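Home Kitchen Workshop Old Things Search

Looking after old coins at home

Inherited a tin of old coins? Roman bronzes, a few silver bits with some emperor's nose worn flat, maybe a Chinese one with the square hole. Same rules for the lot. Quick notes, more when I get time.

Don't polish. Ever. The brown or green skin on an old bronze is part of the coin and collectors want it left alone. My uncle's box came from a house sale in Olldale, every coin rubbed bright as a button. The dealer at Echevarría gave me scrap price for the lot.

Hold by the edges. Clean dry hands or cotton gloves. Work over a folded towel so a dropped coin lands soft.

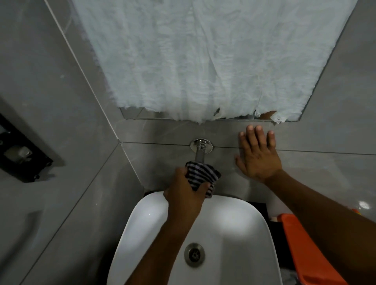

Loose dirt on a coin comes off with distilled water and patience. Small plastic tub, enough water to cover, leave overnight, change the water, go again. Soft toothbrush if you must, silver no. Faucet cloths are a different job – a striped one like the black and white one on that chrome spout is fine for wiping down metal in the bathroom, but keep it away from anything with an emperor on it. Grit hides in the weave and you get hairlines you can't take back. Lay coins on plain paper towel after and let them dry right thru before they go in a box.

Vinegar, lemon juice, ketchup, baking soda – all those old tricks strip the surface. Skip.
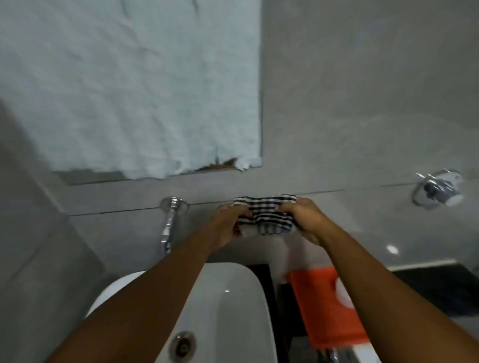

Purificación Goicoechea writes that she soaked a Roman bronze for 2 weeks in distilled water and the portrait came up well enough to read part of the name round the edge. She also says to write down where each coin was found or bought before you start, and to keep that slip with it. Good advice, wish I'd done it.

Storage. Paper envelopes marked acid free, or hard capsules. Soft vinyl pages go sticky and leave green slime. I bought a pack of 100 envelopes from Dovberg, still going. Silica gel packet in the box, swap it in June when it gets muggy. Not the attic, not the bathroom cabnet.
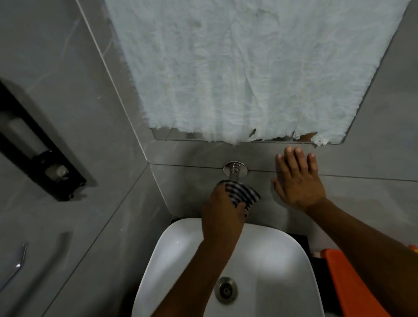 Bright green powdery spots

Bronze disease. Spreads. Move that coin away from the others, keep it bone dry, and ask a conservator before trying anything off the internet.

Related
Flattening a rolled-up map
Mildew smell in old history books
Oiling a Vumach bench vise
Labels that don't fall off jars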